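My Day at the Robot Open House

Have you ever spent a whole minute deciding where the milk goes in the fridge? Me neither! But last month I went to the open house at the Sundqvist workshop, and now I think about it every time I put the groceries away.

The workshop opens its doors one day each summer, and this year there were so many kids that we had to go around in groups of 14. Our guide was Solveig Haugen. She builds robot arms for a living and she talks very fast, so I wrote as quickly as I could.

First she asked us to hold out one hand and wiggle it. "How many places does it bend?" she said. Go on, try it! Your fingers bend, your thumb swings across, your wrist tips and turns, and then there's your elbow and your shoulder (the shoulder is the show-off, it goes nearly everywhere). A robot arm has bendy places too, and they're called joints. Every joint has to be told how far to move. Picking up one piece of fruit means lots of joints all moving together, and if one of them goes a little too far, bump!

Then we talked about squeezing. Solveig gave each of us a ripe peach and told us to hold it with our eyes closed. You can feel when you're pressing too hard, right? Your skin tells your brain in a flash. Robots need sensors for that job. A sensor is a part that notices something, like a push or a bit of light, and sends the news along to the computer. I squeezed my peach too hard on purpose to see what would happen. I had juice up to my elbow.

A boy in our group asked if the robot just knows what a refrigerator is. What a great question! It doesn't, at least to start with. People have to teach it, and one way is with practice runs, over and over, with the fruit in a different spot each time. Solveig's team keeps a notebook of their practice runs, and the last number in it was 584. I don't think I've practiced anything 584 times, and I've played the trumpet since second grade.

After that came Valter Öberg, who looks after the programs. A program is a list of instructions, and we got to write one on paper for a friend to follow. Mine said "reach up, open your hand, let go." My friend dropped her peach on my shoe, because I forgot to say where to reach! So I added "reach to the top shelf" and "stop when your hand is over the shelf," and the second try went much better.

You can play this at home with a grown-up and an orange. Take turns being the robot, and no guessing allowed.
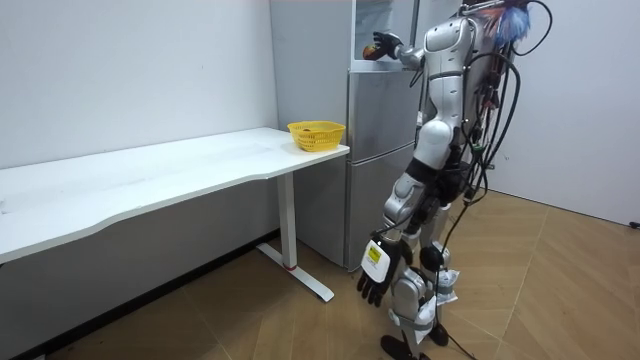
My best score so far is getting my dad to put the orange in the fruit bowl in six instructions. He says five is possible if I leave out "please," but I'm keeping it in.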